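Notebook, dye shed – fading and wash tests

Picking up from the last page. The question is still whether the Daseck mordant holds yellow on cotton as well as the alum we have been using, and whether we can stop rinsing twice.

Set up 12 swatches from the Wutton jersey, all cut from the same bolt. Half went in alum, half in Daseck at the strength on the tub. Weld bath for all of them, 42 minutes at a low simmer, then left in the pot to cool. I forgot to take the lid off the second pot for the first part, so that one ran hotter. Marked those swatches with a double notch.

Color straight out of the bath was stronger on the Daseck side, a bit toward orange. After the first rinse the two sets were hard to tell apart. The alum rinse water ran clear by the third change. The Daseck water was still tinted when I gave up and hung them.

Cost matters too. Batch 3532 of the Daseck is nearly gone and the next tub will be dearer. 100 g of alum does more cloth, and we already know how it behaves in our water, which is hard. If the iron in the supply is what dulls the yellow, then changing the mordant will not fix it. Need to run one bath with rainwater before anyone orders more.

Window test: strips half covered with card, taped to the south pane. Leave them up until September. Please do not move the card to look, the line has to stay in one place.
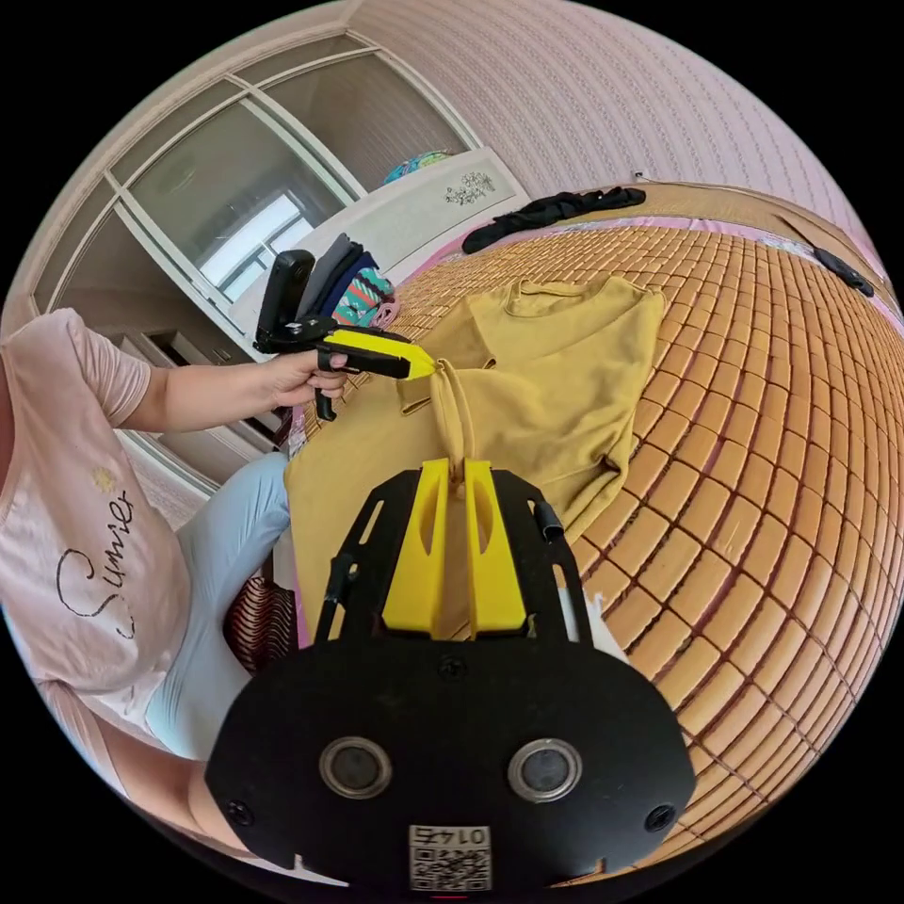
Hundard, 24 June 2020

Mustard is the shade the Samuel order asks for, on T-shirts. Weld alone comes out too green for it. Tried a weak madder dip after the weld on two scraps. One dip gets close, two goes to rust.

Seams are the other worry – the thread on ready-made shirts is often polyester and stays white. Check a hem before agreeing to anything.

To do: rainwater bath, new pH strips, label the madder jar. The scale drifts when the fan is on, so weigh with it off.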